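Esgate extends appliance collection through February

Residents of Esgate can go on having old refrigerators and freezers picked up from the curb at no charge through the end of February, the town said.

The program, run by the hauling firm Prorico, was due to close at the end of the year. It has taken in 1,381 appliances so far, 1,014 of them refrigerators. Another 203 households are on the waiting list.

Pickups must be booked by phone before 2 p.m. on the day before collection. Each household may put out two appliances. Doors should be taped shut and all food and shelves removed. Air conditioners are not accepted — they still have to be taken to the Santoso Road depot, where the usual fee applies.

Renters need written permission from their landlord to put out an appliance that came with the unit.

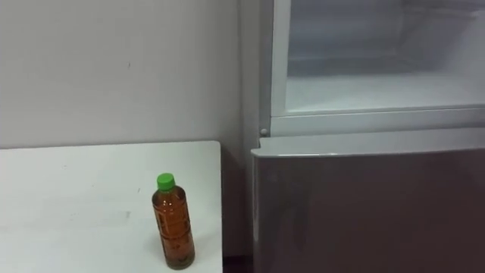 Sieglinde Wegener wrote in to ask whether chest freezers count toward the limit of two, and said her building had been told three different things.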